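4.2 Comparer deux pinces sur un tiroir sans poignée

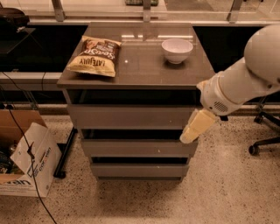 Je reviens donc à la question laissée ouverte en 4.1 : est-ce que la forme des doigts change vraiment quelque chose quand le meuble ne vous aide pas ? Pour les boîtes et les bouteilles, nos deux pinces se valaient, à peu de chose près. Avec un tiroir à façade lisse, c'est une autre histoire, et j'avoue que c'est la partie de l'étude qui m'a le plus amusé (et le plus fait râler, les deux vont ensemble).

Les deux candidates sont la Skinedent, à doigts massifs et rigides, et la Skatham, plus fine, avec des bouts souples. Même bras, même contrôleur en impédance – le Rajput, réglé comme à la section 3 – et mêmes consignes pour l'opérateur pendant la phase de démonstration. La figure 1 montre la pince claire à doigts massifs près du bord droit de la façade du tiroir supérieur, la pose d'approche que nous avons fini par adopter partout. Sur le dessus, un sachet de chips et un petit bol blanc : ce sont les objets du protocole « rangement » de la section 5, et j'ai choisi de les garder aussi pour les essais d'ouverture, afin que le modèle de vision travaille sur un meuble garni.

Figure 1. Approche du tiroir supérieur par la droite. Le sachet et le bol sont posés sur le meuble, le bras vient de la droite.

Un mot sur cette approche latérale. Au départ, j'avais prévu d'attaquer la façade de face, en plein milieu, parce que c'est ce que font tous les scripts de démonstration que je connais. Mauvaise idée ! Sans poignée, le seul appui possible est le chant du panneau, et de face le poignet masque exactement ce que la caméra de tête devrait regarder. En venant par le côté, on garde la fente sombre au-dessus du tiroir dans le champ, et c'est elle que le détecteur de Vukville suit le mieux. Les façades sont grises, le plateau est gris lui aussi et il brille ; les reflets des luminaires y dessinent des traînées pâles que le détecteur prenait volontiers pour des arêtes. J'ai passé une matinée entière à chercher une erreur de calibration qui n'existait pas.

Nous avons enregistré 500 essais par pince, soit 1000 au total, toujours sur le tiroir supérieur. Un essai est compté comme réussi si le tiroir est ouvert assez largement pour y déposer le bol et si les objets du dessus sont restés en place. Je tiens à ce second critère, même s'il paraît sévère : un robot qui ouvre un tiroir en secouant tout le meuble ne me rend pas service. La Skinedent réussit dans 66 % des cas. La Skatham fait moins bien, 4 points derrière, ce que je n'aurais pas parié en avril, quand je rédigeais le protocole en lui promettant la première place.

L'écart est mince et je ne vais pas bâtir une théorie dessus. Ce qui m'intéresse davantage, c'est la façon dont chacune échoue. Les doigts rigides ratent tôt : ils butent contre la façade, le contrôleur sent l'effort, le bras recule et l'essai s'arrête proprement. Les doigts souples, eux, ratent tard. Ils s'engagent, ils plient, le tiroir commence à venir, puis l'extrémité glisse et le panneau reste entrebâillé, souvent un peu de travers. Pour l'apprentissage c'est embêtant, car la politique a vu un début de mouvement correct et persiste à tirer dans le vide. Pour un opérateur humain aux commandes, en revanche, la Skatham reste plus agréable – on devine le contact avant de l'avoir vraiment.

J'ai aussi essayé de baisser la raideur du Rajput avec la pince rigide, en espérant combiner les avantages des deux. Sur l'axe de traction, cela n'apporte rien de net. Sur l'axe vertical, en revanche, le gain est sensible à l'œil : le bout des doigts suit le chant du panneau sans le griffer, et les corrections de trajectoire deviennent moins nerveuses. Je n'ai pas assez d'essais dans cette configuration pour donner un taux, je la signale donc comme une piste et je la laisse hors du tableau récapitulatif.

Restent les limites, que je préfère donner tout de suite. Un seul meuble, un seul sol, un éclairage de plafond que nous ne contrôlons pas. Les tiroirs du milieu et du bas n'ont pas été testés : près du sol, le bras doit se replier et la caméra de tête perd la pince de vue, si bien qu'on mesurerait surtout le planificateur. Et puis les essais ont été faits par blocs, une pince après l'autre, avec un opérateur qui s'améliorait forcément entre les deux. La Skinedent est passée en second. Une partie de son avance vient peut-être de là, et la section 4.3 reprend la comparaison en alternant les pinces à chaque essai.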